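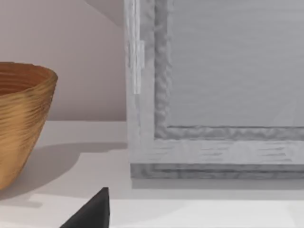

Budget for the Simulator Before the Second Arm

Most equipment plans I read for small manipulation labs and pilot lines have the same shape. The arm is the first line and takes most of the money. Grippers come second. Software is a single line near the bottom, often marked "existing staff," and simulation sits inside it without a figure of its own. I think the order is wrong, and that a group buying its first or second arm should fund simulation as capital equipment, with its own line, owner and replacement date.

Our own numbers are the ones I can defend. The last plan at Wedach covered 26 months. In the first draft we had two arms, one bench, a set of spare fingers and a workstation described as "adequate." The workstation was not adequate. It could run one copy of a tabletop task at close to real time, so a batch of 97 trials with changed object positions took the better part of a working day. We cut the second arm from the plan, bought compute with part of the money and held the rest back. The batch now finishes before lunch.

The usual objection is that simulated hours are cheap and therefore worth little. That confuses price with cost. An hour on the bench needs a person to reset the objects, watch the stop button and write down what failed. In our accounts the person is the largest item, and the arm is well behind. A simulated reset costs a function call. If the question is whether the fingers can open wide enough to get around a drink can without hitting whatever stands next to it, I would like that answered before anyone has signed for the fingers.

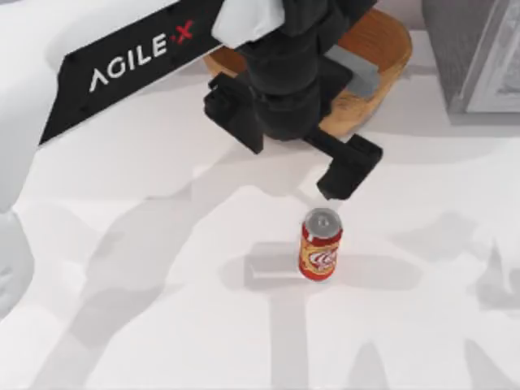

Reach is the other question that should be settled early. Vendors quote maximum reach with the wrist in a convenient pose. The useful figure is reach with the gripper pointing down, over the part of the table where the work is done, with furniture in the way. We modeled a candidate bench for the Imix project and found that a cabinet placed where the floor plan put it would block the wrist on the far side. Moving the cabinet in the model took minutes. Moving it after the power drops were installed would have meant a change order.

There are limits, and a budget should state them. Contact is still poor. Friction values are guesses until they are measured, and thin-walled objects deform in ways our models ignore. Lighting is too clean. We assume that a grasp that works in simulation has earned a bench test and nothing more, and we reserve bench time to match. On Asside, the reserve was 16 percent of the schedule, and it was too small.

The hidden cost is the assets. Someone has to build the bowl, the cabinet and the can at the right size and with sensible mass. Purchased models look good and often have collision shapes that are no use for grasping. We now carry a line for asset work, separate from compute, and charge it to the project that asks for the object. Requests became shorter after that.

I would also buy the license for the full term of the plan. Were was budgeted on a yearly renewal, and the renewal came up in December, after the purchasing cutoff. The arm sat on its bench, powered and paid for, while we waited for a seat to run the planner.

For a group with money for two arms, my advice is to order one, put the model of the bench together while it ships, and leave the second as an option with a fixed price and an expiry date the supplier will put in writing.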